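Brallwood is an unincorporated community

by Hae-won Yang

2020-07-19

The first line of any article on the town where I live will tell you that it is not a town. It is an unincorporated community, a phrase that suggests a group of people who tried to form a company and couldn't agree on the letterhead. The second line gives the population, which at the last count was 2840. The third line is usually about a railroad.

I have been reading a lot of these articles lately, the way other people have been baking.
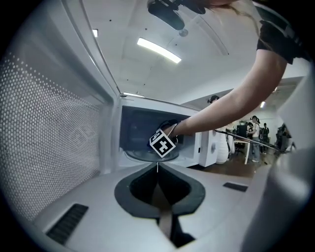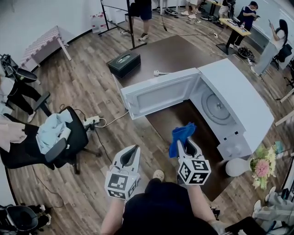 My complaint is with the form. Somebody, at some point, settled on how a small place should be written up, and it goes like this. Legal status. Number of residents. Name of the man who bought the land. Name of the wife, if she had money. Railroad, or the failure of the railroad to come. Post office opened, post office closed. Then a leap of a hundred years to a list of notable people, most of whom left at eighteen and have been careful ever since not to mention it.

Brallwood's article follows the pattern so faithfully that you could swap in the one for Udeck, nine miles up the road, and only the mail carrier would notice. Udeck also had a man who bought land. Udeck's man bought it a few years after ours did, and I am told there is still feeling about this.

What the article leaves out is where Brallwood is. It gives a latitude and a longitude, and there is a map with a red dot on it. But ask five people who live here where the place begins and you will get five answers, at least one of them given with a raised voice. The census people draw a line along the creek. The school district draws its line behind the lumberyard. The fire district takes in the whole ridge, which means that my neighbors up there are in Brallwood when they are burning and in Udeck the rest of the time. The post office used to have an opinion as well, but it closed in December a good many years ago and its opinion went to the county seat with the sorting shelves.

I live on the wrong side of the creek. For purposes of the 2840 I don't exist. I have had a Brallwood address my entire adult life, I vote in the Brallwood grange hall, I was once asked to judge the Brallwood pie table (once), and if you subtracted me from the place tomorrow the official number would not move. There are roughly 200 of us over here in the same condition. We are a sort of ghost suburb, except that a suburb usually has a city attached to it.

So here is my proposal, and I have made it out loud in public, where it was received with the warmth usually given to a zoning change. We should stop opening with the line and the number. Open with what the place is for.

Every settlement was for something. Brallwood was for changing horses. You came down off the ridge with a tired team, you got a fresh one, and you paid too much for a plate of beans while it was being hitched. That was the entire business of the town for thirty years and it explains nearly everything about it: why the main street is twice as wide as it needs to be, why there are four wells and no square, why the two oldest buildings face each other like men about to argue over a bill. None of this is in the article. The man who bought the land is in the article. He lived here for less than a year and disliked it.

Dzene Crossing, which is down at the other end of the valley and smaller than we are, was for ice. They cut it off the pond and packed it in sawdust, and when people stopped needing ice from ponds the place more or less stood around with its hands in its pockets until somebody built the reservoir. If you know that, the long low sheds make sense. If you only know the population and the founding date, they look like someone's mistake.

I can hear the objection, partly because my brother-in-law makes it every time he visits. Numbers are neutral, he says, and stories aren't. A census figure can be checked. A story about horses and beans is whatever the oldest person in the room says it is, and the oldest person in the room at the moment is Lou Ann Pruitt's uncle, who also believes he invented the drive-through.

Fair enough. I don't want the numbers thrown out. I'd just like them to sit further down the page, where a person who needs them can find them, and I'd like them to show a little embarrassment. "The population was 2840, if you stop at the creek" would satisfy me completely. I would frame it.

The county put up new road signs last spring. The one on the ridge road says BRALLWOOD, and under that, in smaller letters, UNINCORPORATED. It cost 1000 dollars, installed. It stands on the far side of my driveway, so that I now leave town every morning to get the newspaper and come back into it about forty seconds later. I asked the road department whether they'd consider moving it a few yards. The man on the phone was very pleasant. He asked me whether I was a resident.

I said that depended on who was counting, and he said he would have to call me back. Meanwhile the nursery over in Lolulon has offered me a good price on two lilacs, which, planted close together and left alone, should have that sign covered in a few summers.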